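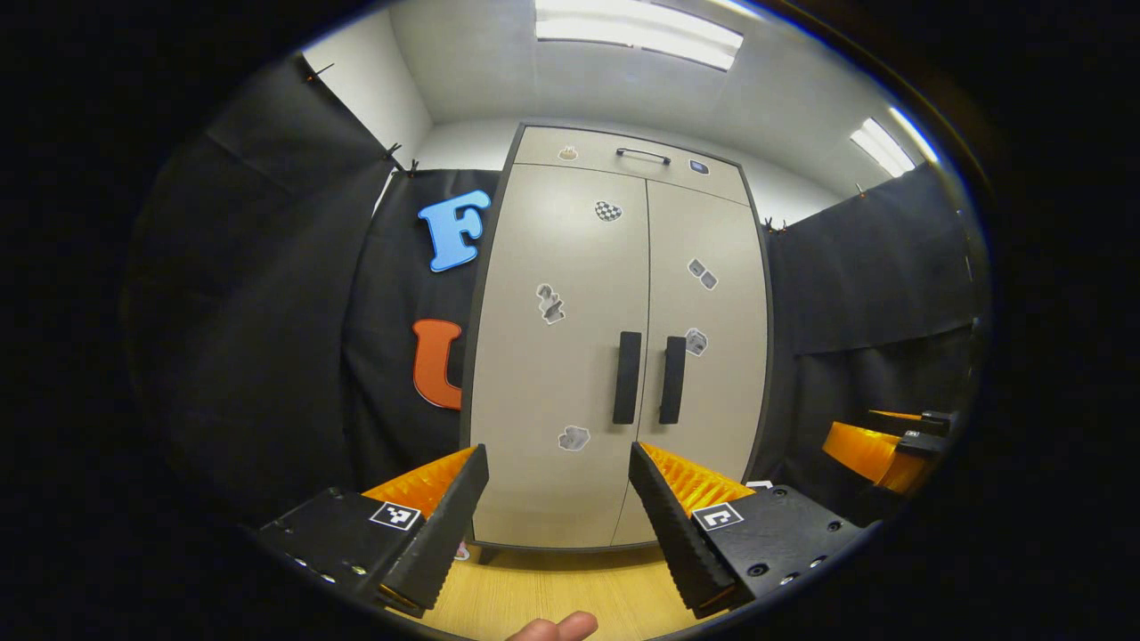
The kit from Dandby came in two gray cases, and Zorica Stan had to sign for it three times. The contract said that her shop in Murncombe could keep it for the month of January, free of charge, and after that she must buy it or send it back. For this price she also had to write a review. She had never written a review of anything. She decided to start with the tall beige cabinet, because it was the thing in the room that she knew best, with its black handles and the checkered sticker on the left door. She held the gripper by its base, opened the two black fingers, and looked at the doors through the gap between them, past the orange pads. It was like looking at an old friend through a pair of very strange scissors.

"You must move slowly," said Jasmina Spahić. She was the person Dandby had sent to explain the kit, and she had come by the morning train from Bellport with a thermos and a printed guide. "It learns from your hand. If you are in a hurry, it will also be in a hurry."

"And if I am afraid?"

Jasmina thought about this seriously. "Then it will stop a little before every handle."

The idea of the service was simple. The customer did a task with the hand gripper, many times, and sent the recordings to Dandby at night. In the morning there came back a skill, which could be put into the robot arm that Dandby would deliver later. The guide promised that a simple door needed 94 recordings. A drawer needed fewer. For cloth, the guide said only "please contact us."

Zorica took hold of a door handle with the soft pads. They bent a little around it, and she was surprised how gentle this was. She pulled. The door opened, and she closed it again.

"One," said Jasmina, and made a mark in her notebook.

By the tenth time Zorica had stopped thinking about her fingers. By the thirtieth she was thinking about her father, who had bought the cabinet from a school and carried it home with his brother on a cart. He always opened it with a small push first and then the pull. She noticed that she was doing the same. She had done it from the first recording, probably.

"Is this a mistake?" she asked. "The push?"

Jasmina looked at the small screen of her computer. "It is not in the guide."

"Should I begin again?"

"The door opens. Leave it."

They drank tea at 10 and worked until the light outside was gone. When the last mark was in the notebook, Zorica's wrist hurt, and she wrote this down for the review. She wrote also that the grip was comfortable for a small hand, that the guide had too many pages about safety and too few about batteries, and that the woman from the company was patient.

The arm arrived 8 days later, in a crate with the name Sundaram on the side. Jasmina came back with it. She fixed it to the floor, connected it, and asked Zorica to stand behind the line of tape.

The arm lifted itself and moved toward the cabinet. It was slower than Zorica had imagined. The fingers closed around the handle. Then it gave the door a small push, waited for a moment, and pulled.

Jasmina turned around to say something about the settings, but Zorica had already sat down on the empty crate with the review form on her knees. Under "Would you recommend this product?" there were 2 boxes. She held the pen over them for a long time.

"Can it do it again?" she asked.

"As many times as you want," said Jasmina, and pressed the button.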